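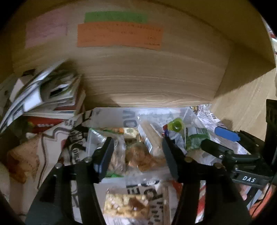 Scent games for dogs

Scent games are a group of activities in which a pet dog is taught to find a hidden item using its nose. They range from a biscuit tucked under a cushion to timed searches held in halls, barns and car parks. The games grew out of the training given to working detection dogs, but they need very little equipment and suit almost any dog, including puppies, elderly dogs and those that find other sports too noisy or too fast. Few dog activities are so cheap to begin, and watching a dog work out a hard find for the first time is one of the great pleasures of owning one.

Names and scope

The terms "scent work", "nose work" and "search games" are often used for the same thing, though clubs may draw a line between them. Food searches, where the dog eats what it finds, are usually treated as the beginner's stage. In target scent work the dog looks for a chosen smell and is rewarded by its handler for finding it. Tracking, in which a dog follows the path a person has walked, is a separate sport with its own rules, as is mantrailing.

How dogs search

A dog's nose is far more sensitive than a human's, and much of the inside of its muzzle is given over to smell. Air breathed in during sniffing is split, with part of it going to the lungs and part passing over the tissue that picks up scent. Each nostril can sample air separately, which helps the dog tell which side a smell is coming from.

Scent spreads out from a hidden item in a rough cone, widest at the point furthest away. A searching dog tends to cross this cone from side to side, turning back each time it runs out of scent, until the turns become tight and the nose stays close to one spot. Handlers learn to read these changes: a quickening tail, a closed mouth, a sudden snap of the head. Draughts, radiators and open doors all move scent about, and in a room with still air it may pool in a corner well away from the hide.

Early training

Most dogs start with food. The usual first step is to let the dog watch as a treat is dropped into one of several open cardboard boxes, then release it with a cue such as "find it". The dog eats the treat where it lies, and a second piece is often added on the same spot while its head is still down. Once it is searching with confidence, the treat is placed out of its sight, and the boxes are stacked, turned or spread around the room.

Sessions are short. Searching is tiring, and a young dog may be ready for a nap after only a few finds. Two people make the job easier, one to hold the dog and one to hide, but plenty of owners manage alone by leaving the dog behind a closed door.

Helping too much is the commonest early mistake. A handler who points, or who stands still beside the right box, teaches the dog to watch people and stop using its nose. A better answer to a struggling dog is to finish that search with an easy hide and make the next one simpler.

Choosing food

Soft, strong-smelling food cut small is the normal choice. Cheese, cooked chicken and plain sausage are all popular, and dry biscuit can be used with dogs that are keen enough. The amount should be taken out of the day's meals. Chocolate, grapes, raisins, onion and anything containing xylitol are poisonous to dogs and must be kept well out of reach, as must wrappers of any kind, which can block the gut if swallowed.

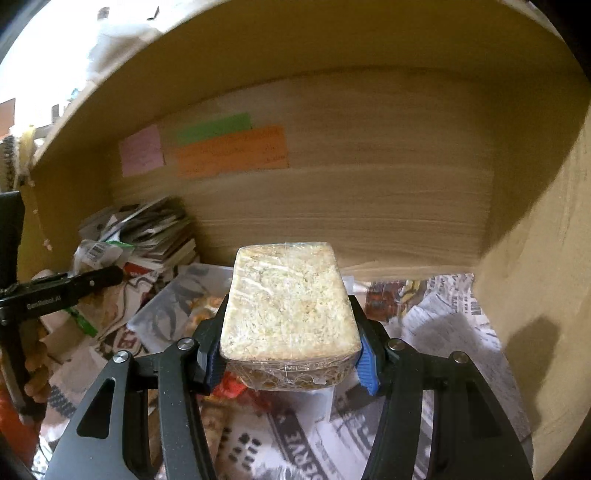 A package wrapped in clear, glossy film.

Moving to a target scent

When food searches are going well, a new smell can be brought in. Beginners' classes may use a herb, a tea bag or a scrap of scented cloth, while competition clubs set their own list of oils. The cloth is first presented beside the food so that the two smells are linked. Over several sessions the food is removed from the hide and given by the handler instead, straight after the find.

At this stage the dog also learns an indication, meaning the behaviour that tells the handler where the scent is. Some dogs freeze with the nose on the spot, and others sit or lie down. Scratching and barking are discouraged in most clubs, chiefly for the sake of the furniture.

The Wilon layout

Four search types appear in nearly every programme: containers, interiors, exteriors and vehicles. The Wilon layout, a practice pattern popular with village clubs, places two hides in a single room, one low and one above the dog's head height. The high hide is the interesting one! Scent falls and drifts from it, and the dog must learn to lift its nose and follow the smell upwards. Many handlers call it the moment the game really comes alive.

Competition

Trials are judged on finds, time and handling. In the Hilus league, each full round is worth 200 points, and a dog that collects 1,000 over a season moves up a grade. Points are lost for a false call, where the handler announces a find in the wrong place. Dogs work one at a time, so nervous or reactive animals can often take part happily, waiting in the car until called.

The Moynihan Trial, held each October at Lisomum, is the league's largest meeting and has drawn 467 entries in a single year. It is known for its barn search, run among straw bales and old farm tools, and for a class open only to veteran dogs.

Welfare

Scent games put little strain on the joints and can be adapted for dogs with poor sight or hearing. Floors should be free of broken glass and loose wire, and water should be offered between searches. Flat-faced breeds need extra rest in warm weather. A dog recovering from surgery may play from a bed or a small pen if its vet agrees.

See also

Tracking
Mantrailing
Detection dog
Reward-based training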